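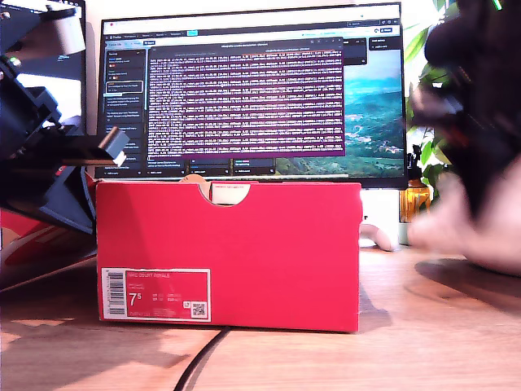 Nike Court Royale box on the desk, label at lower left

Jelinby Resale - Stockroom and Packing Meeting
Minutes

Date: 29/05/2024
Place: back office
Chair: Ayuba Akolgo
Present: packing desk, listings, front counter, returns
Apologies: Saturday counter staff

1. Minutes of the last meeting

Agreed as correct, with one change. Under item 4 the shelf for boxes with no lid should read "lower left" and not "lower right." The sign on the shelf has been right all along.

2. Stock

Stock at the end of the count stood at 1,095 pairs, including those held at the Younis unit. Of these, 169 pairs are boxed but not yet listed. Listings said most of the unlisted pairs are court shoes and plain white sneakers, and that they go slowly because many look alike and the size has to be read off the box label each time.

Ayuba asked whether the size could be taken from the intake sheet. Listings said the intake sheet is filled in from the box, so a pair in the wrong box goes through wrong from the start. It was agreed that the size on the tongue or inside the shoe is to be checked against the box label before a pair is listed. Where they differ, the pair goes on the query shelf with a note. Nobody is to write the new size on the box.

The query shelf is full. Returns will clear it before the next meeting.

3. Boxes and labels

There was a long discussion on original boxes. Front counter reported that customers ask for them and will often turn a box around in their hands to find the label before they look at the shoes. Packing desk would like to keep fewer of them, as they take up most of the back wall.

Agreed:

Original boxes are kept where the product label is whole and the barcode can be read.
Boxes with torn or missing labels go flat for recycling, and the shoes move to a plain box.
A slightly worn edge or corner is fine. It should be mentioned in the listing.
Our own price sticker goes on the end of the box. It does not go over the maker's label, the barcode or the QR code.

Listings asked that boxes be stood on the long side with the label to the front and at the bottom left where the box allows it. The red Court Royale boxes work well this way, as the name and size can be read without moving anything. Packing desk pointed out that a box stood on its side will open if it is pushed, and that it should only be done on the desk. On the shelves they stay flat. 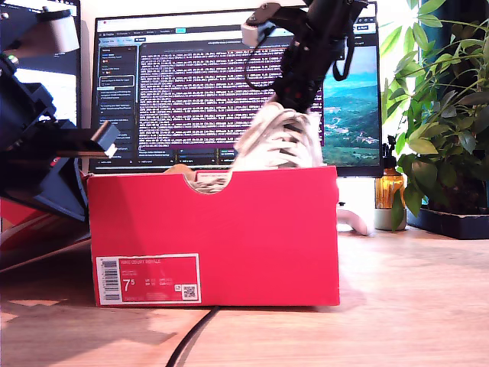

Tissue was taken next. We are out of the white sheets and have been using up the tan paper from the bottom drawer. Packing desk said the tan is softer and tears less, and nobody has complained. The tan paper will be used until it is gone. After that, Ayuba will price both kinds and bring the figures back.

Where a pair comes in with its own tissue in good condition, leave it in the box. Where the tissue is marked, take it out. One sheet per shoe is enough for sneakers - boots need two.

4. Taking shoes out and putting them back

Returns raised this. A number of pairs have come back with the laces crushed flat or the tongue folded under, and the damage looks like it was done when the box was closed. The cause is most likely shoes going in on top of each other at an angle.

The following was agreed for all pairs leaving the packing desk:

Lift one shoe at a time. Keep the other where it is until the first is on the desk or back in the box.
Check soles, then laces, then the inside.
Straighten the tongue and tuck the lace ends inside the shoe.
First shoe goes in on its side with the sole to the wall of the box. Second shoe goes in the opposite way around, heel to toe.
Fold the tissue over the top and close the lid. If the lid does not close by itself, open it and start again.

Front counter asked if this applies to pairs shown to customers and put back. It does. It was noted that this is when most of the odd pairs happen, as two boxes are often open on the counter at once. One box open at a time from now on, even when it is busy.

Two single shoes are still in the drawer under the phone. A left shoe, size 8, was matched during the meeting. The other was not.
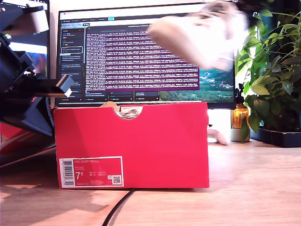

5. White shoes

White uppers and white soles pick up marks from the desk and from hands. Packing desk wipes the desk down in the morning and again after lunch. It was agreed that this will also be done after any dark suede, which leaves dust. The spray bottle is to stay on the window sill, with the cloths, and come back there.

Creases on a soft upper do not need to be steamed out. Listings will use "light creasing" in the text for all of them and stop using "as new" for anything with a crease. The wording has been added to the Gido template.

6. Shipping

Lastum collected 58 parcels last week, and all were scanned at the door. The new collection time is earlier than before and packing desk has twice had to finish in a hurry. Ayuba has asked Lastum for the old time back and is waiting for an answer.

Original boxes must not be shipped without an outer carton. One was, in May, and it arrived with the shipping label stuck across the lid. The buyer kept the shoes and was given a part refund. The medium cartons fit most adult sizes with a little room at the ends - fill that with paper, so the box does not slide.

Carton stock is low in medium. Order placed before the meeting ended.

7. Younis unit

The key sticks. Returns will take it to be recut. Until then, use the spare from the cash office and sign for it.

Boots and winter stock will move to the unit in the next run, which should free up the two bays nearest the packing desk. Boxes going to the unit are to be listed in Gido before they leave the building.

8. Any other business

The desk lamp at packing has been replaced.
Front counter asked for a second shoehorn. Agreed.
Marker pens keep going missing. Ayuba will buy a pack and keep it in the office.

Actions

Ayuba: tissue prices, Lastum collection time, marker pens, shoehorn
Listings: size check on all unlisted pairs, start with the sneakers
Returns: clear query shelf, Younis key
Packing desk: move boots and winter stock, put the repacking steps on the wall by the desk

Next meeting: date to be sent around by Ayuba.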